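Six months with the grippers

I work at Mendow, in the building where we pack home goods: candle holders, small vases, picture frames, that kind of thing. I've been there long enough to remember when every piece went into its box by hand. Since January part of that job has been moving over to arms from Plevex, and a few people have asked me what it's like, so I'm writing it down.

The arms don't come knowing anything. Somebody has to show them, and on our shift that somebody is us. You hold a gripper in one hand, squeeze it around the item, lift, turn, set it down, and start again. A full session is 200 passes with one item. Frames are the slowest. They tip over if you let go too early, and the glass shows every smudge, so you learn to come in from the sides and keep the pads low.
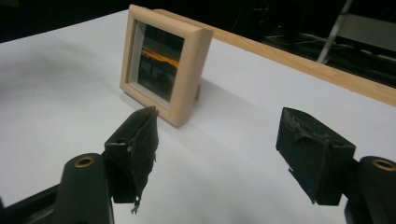
My wrist was sore for the first few weeks. We asked for shorter turns and got them, 70 minutes and then you swap with someone on the line. That helped more than the wrist braces did. The foam on the pads is another matter. It wears out fast, and the replacements come from Mirkis, who take 3 weeks to ship anything.

Nobody on my shift has been let go. The packing team is smaller than it was, though – two people moved to returns and one retired and wasn't replaced. The pay for teaching is the same as for packing, and I think it should be more. You have to pay attention the whole time. When I packed, I could think about dinner.

What I miss is the talking. Packing was done at one long table and you heard everyone's news. Teaching is done at separate tables, and you get used to working quietly.

The arms now do almost 200 boxes on a night shift, mostly the simple stuff. Anything with glass still comes to us in the morning. The Chareonsuk order starts next month, and it's nearly all ceramics with thin handles, so I expect we'll be back to squeezing and lifting for most of the summer. I've put my name down for the early turns – it's cooler in there before nine.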